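Home / Slow Living / Desk & Paper

The drawer method, one month later
31 shares · 4 comments

In July I wrote that I wanted to stop keeping papers on my desk.

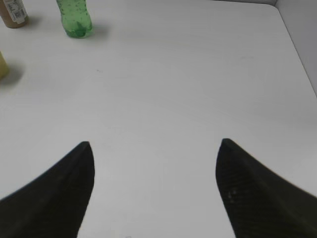
Stellan Engström wrote to me that a drawer is only a desk you cannot see, and that I would forget to pay something before the month was over. He was right about the second part. I forgot the water bill, and the reminder came with a fee of 30 kronor. It is a small sum, but I was ashamed for a whole evening.

So I want to explain how I do it now. Every paper that comes into the apartment goes first into one drawer, the top one in the old Kendwood cabinet from my aunt. I do not sort it and I do not read it in the hallway, as I used to do with my shoes still on. After dinner I open the drawer and take the papers out one by one. If I can finish with a paper in the time the coffee needs, I do it. If not, I write a date on the corner with pencil and put it back.

The pencil date is new. I did not have it in the first weeks, and for this reason the water bill could sleep under a catalog from Venden, which I also did not read.

The older papers are a different problem. I had three boxes of them, and I decided to count while I went through. There were 483 sheets, and most were manuals and receipts for things I do not own anymore. I found the guarantee for a radio I gave away before I moved to this country. I kept that one, I cannot say why.

What I still do not manage is letters from people. They are not finished when I have read them, and a pencil date on a letter from a friend feels rude. For now they stand between two books on the shelf. If you have a better way, please write it in the comments, I read all of them even when I am slow to answer.

Next time I will write about the Ogilvie notebooks, which several of you have asked about.

Filed under: paper, habits, small apartments

We use cookies to remember your settings. By continuing to read you accept this. OK / Read more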